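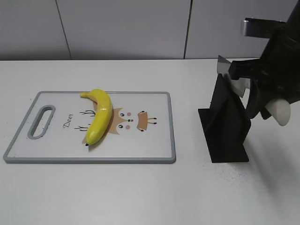
White cutting board with a gray rim and a handle cutout.

Kalow Register Rental: Frequently Asked Questions

We rent cash registers, card readers and receipt printers to museum shops, snack bars, fairs and anyone else who has to take money from the public for a few days or a few months. These are the questions we hear most. A few we hear before 7 a.m.

What comes in a rental kit?
One register with a touch screen, one lockable cash drawer with two keys, one card reader, one receipt printer and 20 rolls of paper. Please keep the two keys in different places. Keeping the spare inside the locked drawer is a popular choice and we don't recommend it.

How long is the shortest rental?
Three days. You can return the kit after one, and we'll admire your efficiency, but the price is the same.

Which models do you carry?
The Irnness 44 and the Irnness 51. The 44 is smaller and suits a single counter with a short menu. The 51 has a second screen facing the customer, so they can watch the total climb along with you. Most gift shops take the 51. Most ice cream windows take the 44 and wipe it down a lot.

Do I need Wi-Fi?
For card payments, yes, or a decent cell signal. Cash sales work offline and will sync once the register finds a connection again. If your site is a historic fort with walls nine feet thick, call us first and we'll talk about where to put the antenna.

Can I load my own products and prices?
Yes. Send us a spreadsheet at least four working days before delivery and we'll load it for you. Please use one row per item. We have received price lists as photos of chalkboards, and once as a voicemail. We did our best with the voicemail.

What if prices change after delivery?
You can edit any price under Settings, then Items. The change applies to new sales right away and leaves old ones alone. Staff need the manager code to do this. Please change the code from the one printed on the sticker, and then please remove the sticker.

The drawer won't open. What now?
Check the cable between the drawer and the printer first. The drawer gets its signal through the printer, so if the printer is off, the drawer will sit there and ignore you. If the cable is fine, use the key. If the key is in the drawer, see the first question, and then call us.

The drawer won't close.
There's a coin behind it. There is always a coin behind it. Lift the tray out, look at the back left corner, and enjoy your quarter.

My cash is short at the end of the day. Is it the machine?
We'd love to say it could be. The register adds what it's told to add. Print the shift report, count the starting float again, and look for refunds that were handed over but never rung up. Starting with exactly 50 dollars in the drawer every morning makes this much easier to untangle than starting with whatever was there.

Can several people share one register?
Yes, and each person should have their own login. Sharing one login works fine right up to the moment you'd like to know who sold 44 adult tickets to a school group.

Do you train our staff?
Every rental includes one video call with Anahera Donnelly, who runs our support desk and has a calmer voice than the rest of us. On-site training costs extra. The call takes less than an hour, including the part where somebody can't unmute.

Does the register work with our accounting software?
It exports to Sánchez Ledger directly. For everything else there's a plain spreadsheet export - not glamorous, but your bookkeeper will know what to do with it.

What happens if something breaks?
Ordinary faults are on us and we'll ship a replacement the same day if you call before 2 p.m. Lemonade is not an ordinary fault. The Todness damage waiver covers spills and drops, and you can add it any time before the kit leaves our warehouse. You can't add it from the phone while standing in the puddle.

How do I send it back?
Use the box it came in, with the foam the right way up, and tape on the return label from the lid pocket. Take your money out of the drawer first. We do mail it back, but we take the postage out of it.

Do you raise prices in summer?
No. Stock does run low from June through September, so book early if you need more than three kits.

Page last updated Friday, October 11, 2024.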